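We use cookies to keep this site working and to count visits. Accept | Manage settings

Zokeck Work Mats: Frequently Asked Questions

Last revised 14/01/2026

Ordering and sizes

Which sizes are stocked?
The Zokeck mat is stocked in two lengths, 1577 mm and 2000 mm. Both are 1000 mm wide. Other lengths are cut to order from the roll and take longer to ship.

Can I get a mat longer than 2000 mm?
Yes, up to the length of the roll. Give the finished length on the order form, not the length of the table. If the mat has to hang over the front edge, add the overhang yourself. We cut to the number written on the form and do not adjust it.

How accurate is the cut?
Stock lengths are within 5 mm. Custom lengths are within 8 mm. Fabric relaxes after it is unrolled, so measure it after a day flat on the table.

Can custom lengths be returned?
No, unless the mat is outside the tolerance given above. Stock lengths can be returned within 30 days if they have not been washed or trimmed.

What is the difference between Zokeck and Porkow?
Zokeck is a woven polyester face on a thin felt backing. Porkow is a single layer of cotton canvas with no backing. Porkow lies flatter and can be ironed on both sides. Zokeck is quieter when hard parts are set down on it and creeps less on a smooth tabletop.

Can I order a sample?
Samples of both fabrics are sent by letter mail. Colors vary between dye lots, so a sample is a guide only. If several mats have to match, order them together and ask for one lot in the notes field.

Washing and care

How do I clean a Zokeck mat?
Vacuum first, with the brush head. Machine wash at 30 °C with a mild liquid detergent. No bleach and no fabric softener. Softener leaves a film on the face and makes the mat slippery.

Can it go in the dryer?
Porkow can, on low. Zokeck cannot. The felt shrinks faster than the face and the edges curl. Hang it over a wide rail or lay it flat.

What about oil stains?
Blot, cover with cornstarch for an hour, vacuum, then wash. Old oil stains lighten but usually stay visible on the tan and gray mats.

The edges have curled. Is the mat finished?
Not always. Turn it face down, mist the curled edge with water, and weight it overnight. If the curl comes back within a week, the backing has separated and the mat should be replaced.

Can I iron out fold lines?
Iron Zokeck on the face side only, on the synthetic setting, through a cotton cloth. Mats ordered after October ship rolled, so fold lines should not occur.

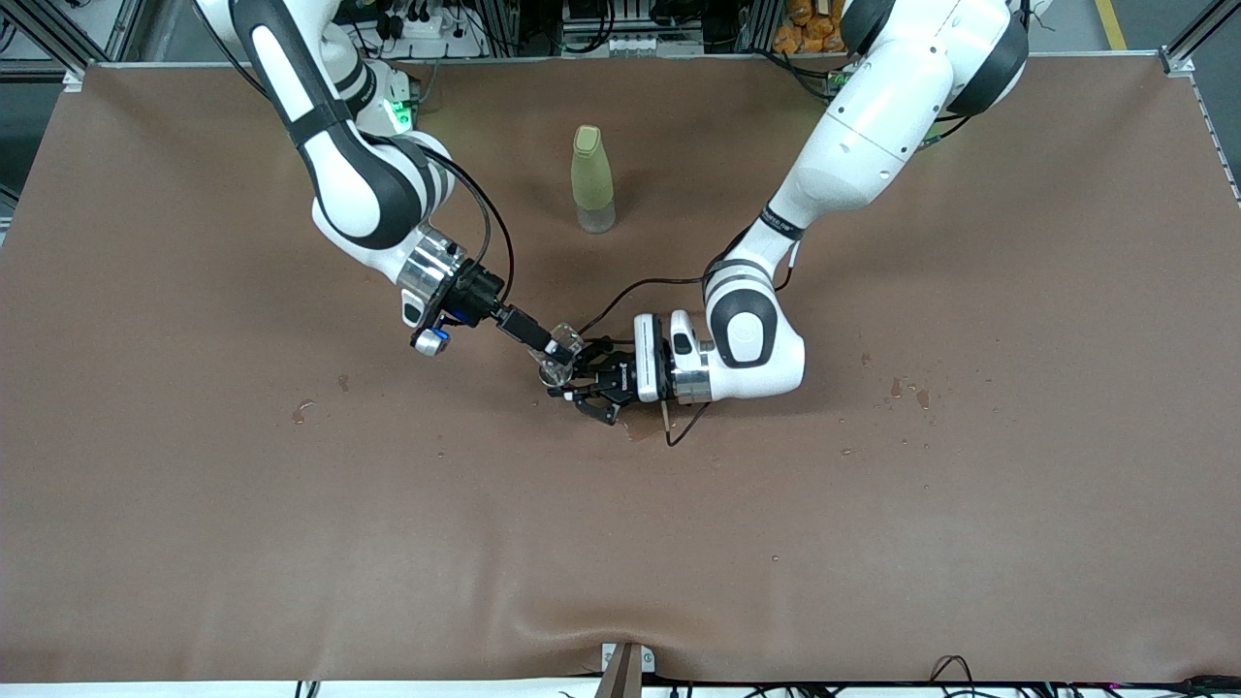
Fitting and fixing

How do I stop the mat from sliding?
Use the Trevor edge clips on tabletops between 18 and 40 mm thick. Four clips hold a 1577 mm mat; use six on the 2000 mm. Double-sided tape works too but pulls fibers out of the felt when it is removed.

Can I trim it myself?
Yes. Use a rotary cutter against a steel rule, face up. Seal the cut edge of a Zokeck mat with fabric glue the same day. A Porkow edge needs a hem or it will fray.

Is the mat antistatic?
No. Neither fabric is rated for static control. Do not use them where a grounded surface is required.

Where do I find the lot number?
On the white label sewn into the short edge. Quote it with any complaint. Lot 1664 has a known fault in the stitching and is replaced free of charge.

© 2026 Volberg Textiles | Contact | Shipping and returns | Back to top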